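Mamville Gripper Comparison

The Mamville gripper comparison is a bench trial of two-finger grippers run by the Veneo workshop in Flurmont. It tests how well different finger pads hold everyday household objects. The trial began in June and covers 4 pad designs, each fitted to the same hand-held body.

Method

An operator carries the gripper by hand and closes it on one object at a time, with other items left standing nearby. A camera on the tool records each attempt.

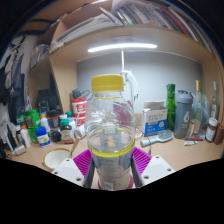
Clear plastic is treated as a separate class. Its edges are hard to find in camera footage, and thin walls bend under light pressure. The object set has 39 items, and each pad design is used on all of them. Attempts are scored as held, slipped or missed.

Pads

The ribbed pad, listed as the Avotiņš type, is made to give way at the point of contact and wrap slightly around a curved surface. The other designs are a flat rubber pad, a foam pad and a hard plastic finger with no pad. 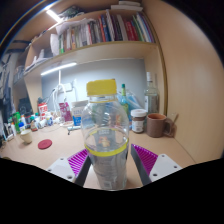 Finger spacing before contact is logged along with the score, so that a poor approach can be told apart from a weak grip. The first release of the records lists 1,220 attempts, of which 178 were marked as slipped. Arm-mounted runs are kept in a separate table.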